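Marks on a white table top after meals - what is safe to use?
Household Care / Tables and Worktops
Posted by Farah Yeoh

I am responsible for the dining area of a small residential hall, in which 100 residents take their meals. The tables were replaced in June with the Storau model, which has a matt, off-white top. Meals are served on round metal plates with a raised rim.

Small dark specks and one short, thin streak have since appeared on the table in the serving corner. Washing-up liquid and a soft cloth have made no difference to them. The supplier's leaflet states only that "unsuitable products" must be avoided and does not name any. 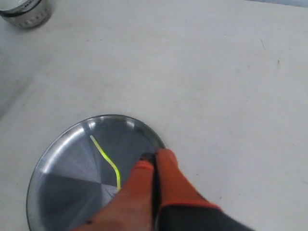
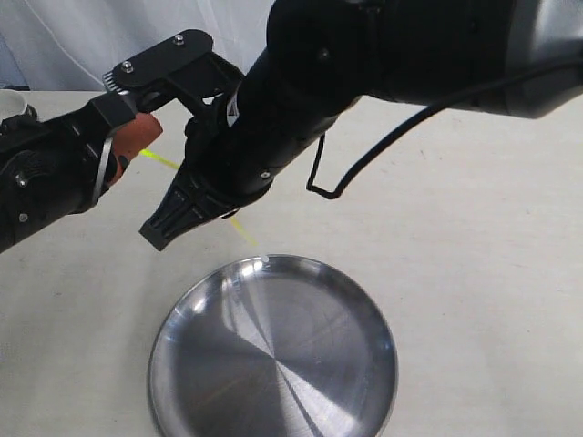 I should be grateful for advice on two matters. First, may a cream cleaner be used on a matt surface of this kind? Secondly, is it likely that the plates are responsible, and should mats be provided? The budget for the remainder of the year is 236 pounds, and this must also cover cloths and washing powder.

3 replies

Chutima Nilsuwan
Cream cleaner is not advised. It contains a fine abrasive which will polish a matt top unevenly, and the shiny patch that results cannot be removed. The following procedure is suggested:
Wipe the table with warm water and a little washing-up liquid, then dry it.
Make a paste of bicarbonate of soda and water, and lay it on the mark for ten minutes. Do not rub.
Lift the paste off with a damp cloth and rinse twice.
Should the mark remain, try a white pencil eraser, using light strokes in one direction.
Any treatment should first be tried on the underside or near a table leg.
With regard to the plates, metal can leave a grey line when it is dragged across a pale surface. Such a line is normally a deposit from the metal - it is not always a scratch - and the eraser will often remove it. Run a fingernail across the streak. If the nail catches, the surface has been cut and cleaning will not help.

Darmawan Yusof
We use bleach on ours and have had no complaints.

Intan Khoo
I would ask readers to disregard the suggestion of bleach until the maker of the table has been consulted. It may turn a white finish yellow, and it should not be left in contact with metal plates.
On the question of mats, our own dining room adopted plain cotton ones two years ago. They are washed on Tuesday with the tea towels. Felt mats were tried before that and proved unsatisfactory, as they held crumbs and were slow to dry. Residents were also asked to lift their plates when clearing, and a notice to that effect remains beside the hatch.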